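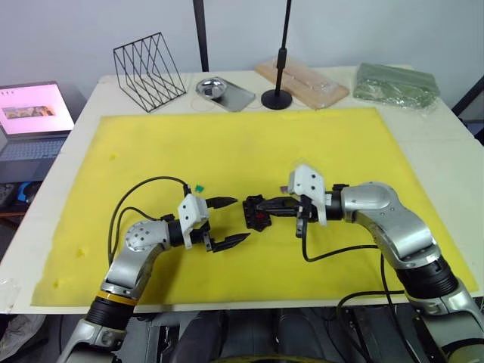 Semer Textile Conservation Group: Visits and Outings

Report of the visit to the Daltex blanket mill, 2023-09-28

The group last went to a working mill in June of last year, and several members asked for another one with more time on the finishing side. Daltex agreed to take us on a weekday, when the looms would be running, on condition that we came as a single party and kept to closed shoes and tied-back hair. The coach left from the usual stop and we were at the gate before ten.

The mill stands on the river side of the Kvaran road. The oldest part is the weaving shed, which has a saw-tooth roof with the glass facing north. The dyehouse next to it was rebuilt after a fire and is plain brick. Offices and the shop are in what used to be the wool store. Parking is tight, and the coach had to wait in the lay-by further up.

We were given tea, a safety talk and foam ear plugs. The talk was short and clear. The main points were to stay inside the painted walkways, not to touch any yarn under tension, and to raise a hand if you wanted the guide to stop. Talking in the weaving shed is not possible, so the guide explained each part beforehand and took questions afterwards in the corridor.

Raw wool and blending

Daltex no longer scours its own wool. It comes in already washed, in pressed bales, and is opened by hand at one end of the blending room. The bales are laid out in layers by colour and then fed through the opener, which pulls the locks apart and blows them up a duct into a bin the size of a small bedroom. A grey blanket may have 5 different shades in it before it reaches the cards, and the recipe for each is kept on a card in a wooden drawer. We were allowed to look at some of the older cards, which have a pinch of the blend glued to the corner. The oldest of these had been eaten by moth and our members had plenty to say about how they should be stored.

The room smells strongly of the oil that is sprayed on at this stage. It is washed out again after weaving.

Carding and spinning

The carding set is the oldest machinery still in daily use. It fills the length of the room and was noisier than most of us had expected. The wool goes in as fluff and comes off the last roller as a web so thin that you can read through it, which is then divided into soft ropes with no twist. These are wound on to long spools and carried to the spinning frame by trolley.

Only one spinning frame was running. The other was being re-belted. The spinner walks its length all day joining broken ends, and does it so fast that we had to ask to see it three times. One member tried it on a stopped section and managed two joins out of seven.

Weaving

There are 7 looms in the shed, all of them rapier looms bought second-hand. Before the change the firm ran shuttle looms, and one has been kept at the far end for narrow orders and for visitors. It was started up for us for a few minutes. The difference in noise was plain even through the ear plugs. The rapier looms hum and click, while the old one bangs.

Setting up a new warp takes the best part of two days. A plain blanket warp has more than 400 ends for each section, and every end has to be tied to the old one or drawn through by hand. We watched a knotting machine at work on a check pattern. For shorter runs they still do it by hand, with two people sitting on either side of the harness.

Members who weave at home will be interested to know that broken picks are marked with a loop of red thread at the selvedge, so that the menders can find them without searching the whole piece.

Finishing

For many of us this was the best part of the day. The cloth comes off the loom stiff, oily and rather disappointing. It is mended first, on sloping tables under the north windows, and then scoured and milled in warm soapy water until it has shrunk to the right width. The guide passed round a sample from before milling and one from after, and it was hard to believe they came from the same piece.

Raising is done with wire rollers. A teasel gig is kept for the finest blankets, and the teasels are bought in dried and set into iron frames. They wear out quickly and each frame is turned before it is replaced. We were shown a box of spent ones and several people took one home.

After that the blankets are cropped, pressed, cut and either whipped or bound with ribbon. The binding machines are run by the same people who do the final checking. Each blanket is laid over a light table and goes back if there is a fault bigger than a fingertip.

Lunch and the shop

Lunch was soup and rolls in the canteen and was included in the price. Vegetarians were looked after, but anyone needing gluten-free food should bring their own. The shop sells seconds at good prices, along with cones of weaving yarn left over from production. Stock changes often. The moss green that was on display had sold out by the time the second half of the party got there.

The pattern books

In the afternoon we were split into two groups. One went back to the mending tables, and the other saw the pattern books, which are kept in a dry upstairs room. There are 86 volumes, most in fair condition. The swatches are stuck down with animal glue and some pages have gone brown round the edges. A few of the bright pinks have bled into the facing page. The mill has started to put tissue between the leaves, using Gikosix boxes for the volumes with broken spines, and asked for our advice about the loose swatches. We suggested leaving them where they are and noting the page number on a slip.

Notes for anyone going

Stairs to the pattern room are steep and there is no lift. The ground floor is level throughout, apart from one step into the dyehouse. Toilets are by the canteen only. Photographs were allowed everywhere except at the dye recipe board. The floors in the scouring room are wet and old trainers are a better choice than leather.

The coach was back by half past five. Members who ordered yarn on the day can collect it at the next meeting.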